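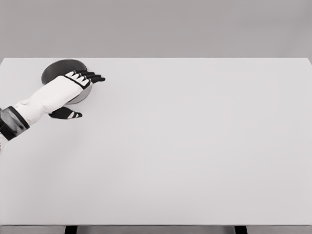

Strapping a precast beam to a flatbed: the short version

Wrote this for the new guys at the yard because I keep saying the same things at 6 in the morning with a coffee in one hand. It's for straight concrete beams and columns on a regular flatbed. Not wall panels on A-frames, not stairs, not anything with a corbel sticking out the side. Those get their own page when I have time.

Before the crane moves

Get the weight off the drawing. Not off the last one you hauled that looked the same. Same length can mean a different section, more steel in it, whatever. If the tag on the beam and the drawing don't match, stop and call the office. Ask for Naveed Siddiqui, he has the current sheets.

Walk the deck. Sweep it. Gravel, ice, old mud, grease - all of it has to go. A dirty deck is slick and no strap fixes that. January is the worst, frost under the dunnage looks like nothing and then the whole load is on skates. Scrape it, salt won't do it in time.

Check the winches and the rail. Bent pawl, cracked weld, seized drum, you don't use that one. Tag it so the next driver knows.

Where the dunnage goes

Ask where the bearing points are. Should be on the drawing or painted on the beam, a small mark near each end. Dunnage goes right there. Two points only for a straight beam. People want to add a third in the middle to be nice to it. Don't. The trailer flexes, the middle block turns into a pivot and you get a crack on the top face, right where the customer looks first.

Hardwood, square cut, same height at both points. Longer than the beam is wide so there's something left on each side to nail a chock to. If a block is split, bin it. Stacked scraps are not a block.

Anti-slip mat between deck and wood, and again between wood and concrete. Both. I see a lot of loads with just the bottom one. The Brunner mats we have in the shed are fine, cut them so a bit pokes out and the inspector can see it without crawling under.

Setting it down

Slow. Tagline on each end, nobody under it, nobody between it and the headboard. Keep the crane holding some of the weight while you look at both blocks. If one rolled or twisted, lift and reset. Kicking it straight with the load on is how toes go.

Center it left to right. Front to back depends on the axles, so check the load chart in the cab door. Too far forward and you're over on the drive axles, too far back and the steering gets light and you'll hate the on-ramp.

Tall narrow beams want to tip. If it's taller than it is wide, braces both sides before the hook comes off. The hook stays on until I or Ziad Haddad say so. That one isn't up for discussion.

Straps or chains

Either works. We use straps for anything with a finished face and chains for foundation stuff.

- Add up the working load limits. In the US the total has to be at least half the weight of the cargo. That's the floor, I go over.
- Use the lowest rated part. 3000 lb strap on a bigger winch is still a 3000 lb strap.
- Read the label. No label, no strap. Doesn't matter how new it looks.
- Minimum number goes by length too, so a long light beam can need more than the weight says. Check the table in the office before you decide.

Straps go over the beam close to the dunnage, not out in the span. Pulling down hard in the middle bends it the same as a bad block does.

Edge protectors at every corner. Every one. Concrete edges are a saw and the strap is moving a tiny bit the whole trip. Also saves the edge from chipping, and the chip is what gets a beam refused at site. The plastic Comora corners keep falling off in the wind before you get tension, so put a loop of tape on them first.

Tie down from both sides alternately. If you winch all from one side the load creeps over and you wont notice until you step back.

Stopping it going forward

Friction does a lot but a hard brake is a hard brake. Beam tight against the headboard if the axle weights let you. Usually they don't. Then block it - timber chocks nailed to the dunnage, plus a pair of straps crossed over the front end and pulled back. Same at the rear if there's a steep hill on the route.

Check that the headboard is rated for it, too. Some of the older trailers have a sheet of tin up there that would stop a hat.

On the road

Stop and check in the first 50 miles, that's the rule. I do it sooner, first safe pull-off, everything settles in the first few miles. Wood beds in, mats squash, straps go slack. Then again every 150 miles or three hours, and every time you change duty. Keep the winch bar where you can reach it.

What you're looking for:

- slack in any strap (slap it, should sound tight)
- corner protectors missing or turned
- gap between block and beam
- fresh white dust on the deck, means something is rubbing
- beam closer to one rail than when you left

If it has moved, do not try and pull it back with the straps. Park somewhere level, cones out, call it in. We send a crane. It costs less than a beam in the ditch.

Overhang sticking out the back: red flags in daylight, lights after dark, and check the permit if it's a long one. Permit times are different by state and some shut you down at rush hour. The Rurnari job last spring lost a whole Tuesday over that.

Unloading

Look before you undo anything. Is it leaning? Is the ground level? Crane hooked up and snug first on anything tall, then straps off. Stand at the winch side, never opposite where the strap or the beam could come at you. Roll the straps up dry if you can, wet ones rot in the box.

Blocks and mats come back with the truck please. We lost 14 mats in one month and I know they are all sitting at the Trikadow site holding down a tarp.

Will add teh bit about double-stacked columns later.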